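Neltov Bench Paint, Two-Part Epoxy — Satin — 2 Quart Kit

Sold by Dodwood Shop Finishes

Item: Neltov Bench Paint, base plus hardener
Kit size: 2 quarts, mixed
Sheen: satin
Shades: Fog, Slate, Irkley Green, Plain White
Use on: bench tops, shelving, cabinet doors, tool boards, indoor steel
Not for: floors with traffic, anything outdoors, anything that touches food
Availability: in stock, ships from Dodwood

Tough paint for work tops. Goes on with a roller, levels itself if you leave it alone. Wipes clean with a rag and dish soap. Holds up to oil, grease, coffee, most cutting fluids. Does not hold up to paint stripper, brake cleaner left sitting, or a hot pan. Please don't put a hot pan on it.

New lids as of May. The old ones stuck, we heard you. Pry slots are on both sides now. Same paint inside, same mix ratio, so an old can of base will go with a new can of hardener as long as neither has been opened. 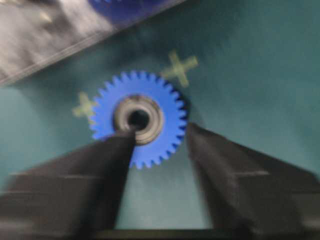 Choosing a shade comes down to what you work on. Small parts need to show up against the top, and shine hides dirt, so we keep this line satin only. A blue gear on a teal-green surface is easy enough to spot, and the silvery ring in the middle of it stands out more than the teeth do. Black screws on Slate, good luck. If you mostly handle dark hardware, get Fog. If it's mostly bare aluminum, Irkley Green or Slate. Plain White shows everything, including every fingerprint, and about half the people who order it come back for Fog. Shade cards are free, put one in your cart with nothing else and it ships in a plain envelope.

What's in the box

Can of base, shaded
Can of hardener, clear
Stir stick
Foam roller sleeve (no handle)
Mixing cup with marks
Instruction sheet, English and Spanish

Not in the box: gloves, handle, tray, tape, sandpaper. Get gloves.

Prep

Sand the top dull. 60 grit to knock down old varnish, then something finer, the Wyss pads are fine. Vacuum. Wipe with denatured alcohol and let it dry all the way. Fill dents before you sand, not after. Old wax is the big problem — if water beads up on the top, the paint will fish-eye. Strip the wax and start over.

Bare wood drinks up the first coat. Do a primer coat or plan on three coats. Particle board edges, seal them first or they swell and you'll see it forever.

Mixing

Two parts base, one part hardener, by volume. Use the cup. Stir slow, scrape the sides, then let it sit 15 minutes with the lid off. After that you have a couple hours of working time in a cool shop, a lot less in a hot one. Don't thin it. Don't save the leftovers, they turn into a brick in teh cup.

Putting it on

Thin coats. Roll one way, then lightly across, then walk away. Going back over it once it starts to tack leaves marks that won't level. Second coat the next day. If you wait longer than that, scuff it first.

Light use after two days. Vises, clamps and anything heavy, wait a full week. Machines with rubber feet, put a scrap of cardboard under them for the first month or the feet will stick. 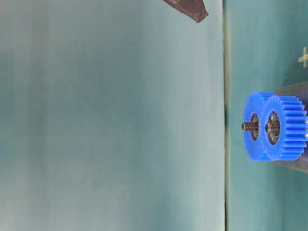 Can I roll a new shade right up against an old one?
You can, as long as the old paint is dull and clean. Tape the line, roll the new shade, and pull the tape while the paint is still wet. Wait for it to set hard and the tape takes a jagged edge with it. Different brands next to each other are okay, different brands on top of each other need a test patch.

Touch-ups

Nicks are easy. Scuff, wipe, dab. The touch-up bottle is sold seperately in all four shades and has its hardener in a little side tube. A patch will look a bit darker for a few weeks, then it evens out. Big gouges get filler first.

Storage

Unopened cans keep two years on an indoor shelf. No freezing. A frozen can of base looks like cottage cheese and can't be saved. Store lids up, hardener away from heat.

Shipping

Ground only, lower 48. Can't go by air, so no Alaska or Hawaii, sorry. We hold shipments when it's below freezing along the route and email you when it goes out. Shops ordering 300 kits or more get freight pricing, call first.

Returns on unopened cans only. Dented but not leaking is still good paint, send a photo and we'll knock something off.

Questions on shades or old tops go to Meinrad Mayrhofer at the Dodwood counter. Mornings are best. Have the item name and the shade ready and tell him what's on the bench now — varnish, oil, laminate, whatever.

Page updated 7/5/23

Also in this line: Neltov Primer, Neltov Touch-Up Bottle, Wyss sanding pads, Irkley roller handles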